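We use cookies to remember your settings. By carrying on you accept this. OK | Change settings

Can a hobby robot arm tidy a desk yet?

Posted by Delali Abugri, 2018-03-30

Hi all, first post so be gentle. I've had a desktop arm for a few months now, and my plan was to get it doing one proper chore. I don't mean waving or stacking foam cubes, my nephew has seen enough of those. I want it to clear up after me. My budget is gone so please don't tell me to buy something bigger!

What I'd like is for it to move the light things to one side (loo roll, water bottle, the bit of crumpled tissue) and leave the router alone. Then, if I'm dreaming, sort the cables out. There are rather a lot of cables.

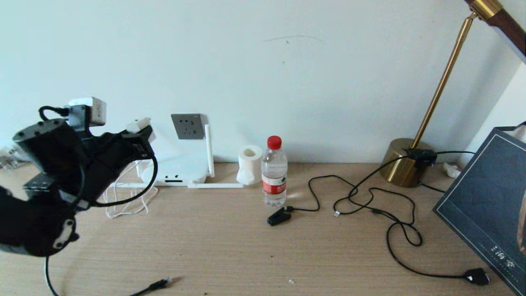
What I've tried so far

I moved it by hand through a pick-up and saved the positions, then played them back. With the loo roll that went fine, 5 goes in a row. Then I shifted the roll over by the width of my thumb and it grabbed at nothing and carried the nothing very carefully across the desk. I know I need a camera in the loop, but before I give up my evenings to it, is any of this realistic? Or am I going to be the one tidying up until I'm old?

Handdale Mick

Loo roll yes, bottle probably, cables no. I fit machines on a packing line and we still have people doing anything floppy. A roll stood on its end is a lovely thing to pick up, it's the same from every side. A cable is a different shape every time you look at it, and when you pull one bit, something else moves that you weren't watching. Tape the router down first, whatever you do. And drink some of the water, small arms sag when they reach out and a part-full bottle will swing about on you.

addo_j

just use a box and put the cables in the box

Brulent

I'd say give it a try, but split it up. I spent most of last July on the same idea and got on much better once I stopped asking for the whole desk. Mine finds the tissue by colour, which was easy on a dark table. Yours is pale wood so white things may be harder, try a side light. You've already got that brassy lamp right there!

For the cables, I never managed untangling, but I did get mine to pinch a plug end and drag it to the edge, 2 times out of 3 on a good day. Start with one cable lying on its own and put the others in a drawer. It's slow. I can clear my desk in the time mine takes to find the first plug, and I still think it's the best thing I've made.

Get our newsletter: one email a month, unsubscribe whenever you like. Enter your email | Sign up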